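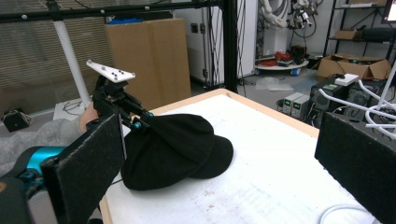
Should a knit cap be folded or rolled for the summer?
Folded once, flat, with the brim turned down. Rolling stretches the brim, and a stretched brim slides over your eyes for the whole of the following winter.

Putting Away Your Knit Caps

Every May I find our household's caps in the places where they were dropped on the last cold day: coat sleeves, the glove compartment, behind the radiator. Gathering them takes longer than everything below put together, so do it the evening before and be in a better mood when you start.

You'll need a clean flat surface, a lint roller, a towel, and a cloth bag that closes.

Step 1. Wash what needs washing

Smell the inside of the brim. You'll know. Wool goes in a bowl of cool water with a little wool soap, gets pressed a few times, and comes out before you have a chance to improve it. Acrylic can go in the machine on cold in a mesh bag. My neighbor Kerstin Gerlach washes hers on hot and now owns several caps for dolls.

Roll each cap in the towel, press hard, then unroll it and leave it flat to dry. Don't hang it from a hook or it will grow a point. Overnight is usually enough for a thin cap. Give a thick one a second night, and feel inside the folded brim before you decide it's done.

Step 2. Get the lint off

Lay the cap down and smooth out the folds with your palm. Roll from the crown toward the brim, outside first. Black caps take the longest, as they have been collecting evidence against you since November. Pull pills off with a fabric comb, held nearly flat. If you meet a loose loop, push it through to the inside with a crochet hook and leave the scissors in the drawer.

Step 3. Choose the bag

Cotton is good. An old pillowcase is fine if you tie the neck shut. I used to keep ours in a zippered plastic sleeve that a blanket came in, and in the fall they smelled like the blanket's packaging.

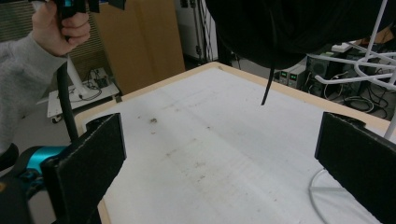

Whatever you pick, turn it inside out over the trash and shake it. There's always something in the seams - sand, a receipt, half a cough drop. Run the lint roller over the lining as well, then turn the bag right side out again.

Check your work surface while you're at it. Crumbs and specks stick to knitwear with real devotion, and a light-colored top at least lets you see them coming. Wipe it, let it dry, and only then put clean caps on it. 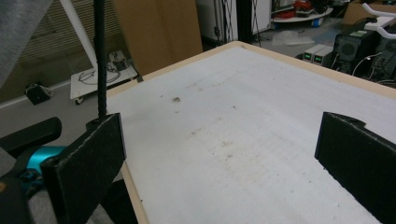 Step 4. Fold and pack

Set the cap flat with the brim toward you. Tuck in any pompom. Fold the crown down to meet the brim, once, and stop. Heavy caps go in first, thin ones on top, and nothing gets squeezed. If the bag needs your knee, you need two bags.

Add a cedar block if you have moths. Sand the block lightly if it no longer smells of anything.

Step 5. Label it and put it somewhere dull

Write CAPS on a tag and tie it on. A closet shelf beats the attic, which cooks things, and the basement, which grows them. Leave one cap out for the cold Friday that always turns up after the bag is on the shelf.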